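Sourdough by Post: Your Questions

I'm Zixuan Shao and I bake the bread at Clumulura, in the back half of a very old shop in Plavcombe. These are the things people write to me about most. If yours isn't in here, drop me a line and I'll get back to you (evenings, usually, once the ovens are off).

When do you bake?

Tuesdays and Fridays. The dough rests for 24 hours before it goes in, so I need your order by noon two days ahead. I do sometimes squeeze in a late one if you ask nicely!

How should I store my loaf?

Cut side down on a board for the first day, then in a paper bag inside a bread box. Please don't put it in the fridge – it goes stale so much faster in there and it makes me sad.

Can I freeze it?

Oh, absolutely, I do it all the time. Slice it first, slip a bit of parchment between the slices and squeeze the air out of the bag. It keeps nicely for a couple of months.

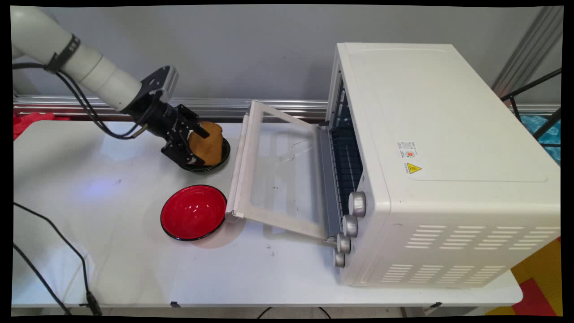

Frozen slices can go straight into the toaster or toaster oven, no thawing. Give them an extra minute and keep an eye on the seeded rye, which browns quicker than the plain white.

Where does your flour come from?

The Ó Ceallaigh mill over in Neltcombe. I've been buying from them since I started, and the whole wheat smells wonderful when you open the sack.

Do you ship everywhere?

Just the lower 48 for now. I'd love to do more but the postage is brutal.

Is there a waiting list for the starter?

Yep, and it had 148 names on it when I updated this page on 2025-02-01. I send out a batch of jars every other week, so hang in there. Limit of 2 per household, please.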